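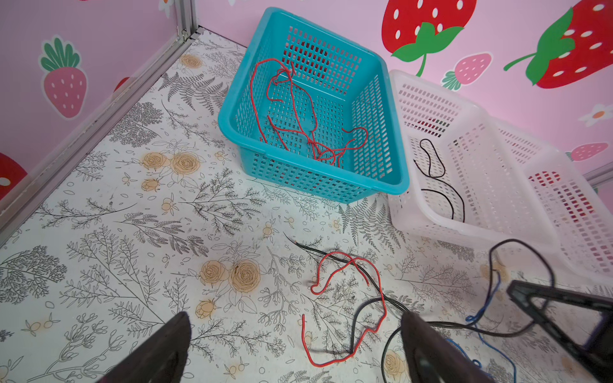 We have used the Melell sorting cell at our cable workshop since February, and I want to write what it is like for the people who work beside it, because the other reviews I found are mostly about speed. We are a small place. We take back leads and wires from rental equipment, sort them by colour and thickness, and send them out again. Before, three of us did this by hand for the whole morning. Now the cell takes the simple part of it, red wires to the teal basket and black to the white one, and we take what is left.

The arm comes from Wendt and the software from Pluvusmont. Installation took one afternoon. The baskets are not special, you can use ordinary plastic ones with slotted walls, and I count this as a good point. When one breaks we buy a new one in the shop on the corner.

What works well: single wires with a clear colour. On a normal day we give it 500 pieces and go to other tasks. My shoulders are better than last winter, and Stellan Haugland, who is the oldest of us, has the same opinion about his hands.

What works less well: thin wires which lie across each other. The fingers are rounded at the tips and this is kind to the insulation, but with a very thin blue or black wire next to a thick cable they often take both, or none. Then the cell stops and waits for a person. In the first weeks it called us so often that I could not finish a cup of tea. After the update it is better – perhaps four calls in a morning.

The work has changed more than I expected. I sort less and I untangle more, and I also write a short note for each stop. It is more interesting, but it is also more broken up, and the manual says nothing about this. Our manager first planned 1000 pieces per day, and we had to explain that the difficult ones still need the same time as before. We agreed on 800. Nobody lost their job, but one colleague moved to the repair bench, and I miss the talking. The cell is quiet, at least.

The touch screen is clear and the letters are big. I would like a stop button on both sides of the table, it has only one.

I would recommend it to a workshop of our size, if the staff may take part in setting the daily number. Ask for this before you sign.

Gunnel Lindholm

Comments (3)

cablemouse: Does it manage flat ribbon cable? We have boxes of it.

Gunnel Lindholm: We tried it for one day only. It was not good, so we do them by hand.

T. at the bench: Same with the calls in our shop. We take turns in answering them, one hour each, and the others can work in peace.

Related reviews
Sidetetti label printer after one year
Standing mats for the packing table
Wendt small arm: noise and service

Contact us | © Workshop Reviews | Back to top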